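4.2 Fechamento da incisão linear na almofada de tecido

A segunda série de ensaios trata da sutura de uma incisão curta e reta, feita em almofada de treino, com fio escuro (Figura 3). 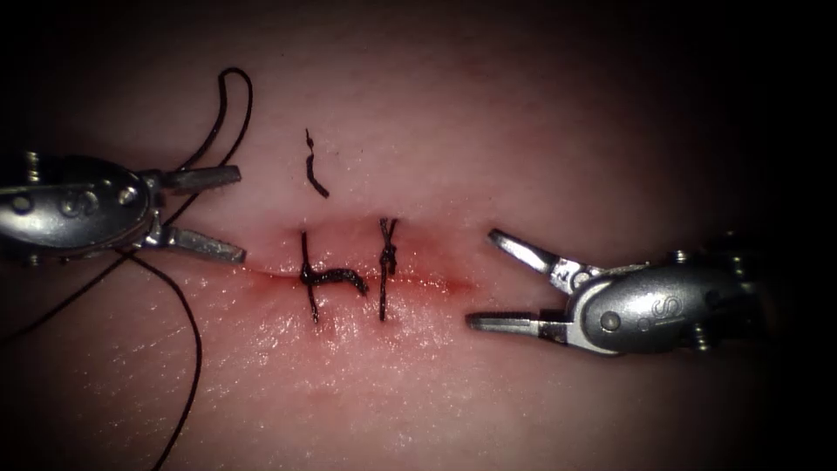 Figura 3. Incisão horizontal na almofada, com o fio de sutura junto ao instrumento da esquerda.

O treino em almofada prepara alguém para suturar pele de verdade?

Prepara em parte: ensina o manejo do fio e a regularidade da distância entre pontos, mas diz pouco sobre a tensão adequada em um tecido que incha, sangra e muda de espessura de um lado para o outro da ferida.

Essa resposta é menos otimista do que a que se encontra na maior parte da literatura sobre simulação, e convém explicar por quê. Os estudos que defendem a almofada costumam medir o desempenho na própria almofada. Quem treina nela melhora nela, resultado que dificilmente surpreenderia alguém. A passagem para o paciente é quase sempre suposta, e quando se tenta medi-la os critérios mudam de um trabalho para outro a ponto de impedir a comparação.

Para os nossos ensaios foram usadas almofadas de dois fornecedores, Rieger e Mastell. O catálogo da Mastell descreve o seu material como "equivalente à pele humana em resistência à agulha". Não encontramos no documento nenhum ensaio mecânico que sustente a frase, e o pedido de dados que fizemos em setembro ficou sem resposta. Tratamos a afirmação como publicidade. A Rieger é mais contida e limita-se a indicar a espessura das camadas, o que ao menos pode ser conferido com um paquímetro.

O corpus completo reúne 2.089 pontos, executados em 434 almofadas. Cada ponto foi classificado segundo a escala Skedemetti, que atribui notas separadas à entrada da agulha, à simetria em relação à borda e à segurança do nó. Dois avaliadores trabalharam de forma independente. A concordância entre eles foi boa na simetria e fraca na segurança do nó, item para o qual a escala pede um julgamento visual ("nó firme", "nó frouxo") onde caberia um teste de tração. Mantivemos a nota por compatibilidade com trabalhos anteriores, mas não baseamos nela nenhuma das conclusões da seção 5.

A coloração avermelhada em torno da incisão merece um comentário. Na Figura 3 ela se espalha um pouco acima e abaixo da linha e termina, à direita, em um borrão suave. Modelos desse tipo são vendidos como mais realistas, e os participantes os preferem nos questionários. A preferência nada diz sobre a aprendizagem. Há inclusive um inconveniente prático: quando a linha se esbate em uma das pontas, fica difícil decidir onde a incisão acaba, e portanto onde deve cair o último ponto. Os avaliadores discordaram sobre esse limite com frequência suficiente para que excluíssemos o ponto terminal da análise de espaçamento.

O comportamento do fio é outro aspecto pouco discutido. Alças soltas e voltas em torno do instrumento consomem tempo, e o protocolo Drollbridge, que adotamos para a cronometragem, soma esse tempo ao do ponto em curso. O resultado é um número único que mistura a habilidade de passar a agulha com a de organizar o fio antes do nó. Dois operadores com o mesmo tempo total podem ter dificuldades inteiramente diferentes. Separar as duas parcelas exigiria anotar o início de cada desembaraço, tarefa que o protocolo não prevê e que só realizamos em uma parte do material.

Por fim, a almofada é plana e fica apoiada em uma base rígida. As bordas não se retraem, a ferida não se abre com o movimento e a luz incide bem no centro, onde se trabalha. São condições favoráveis. Os valores da Tabela 2 devem ser lidos como um limite superior do que se pode esperar fora delas, e não vemos base para extrapolá-los a incisões curvas ou a tecidos sob tensão.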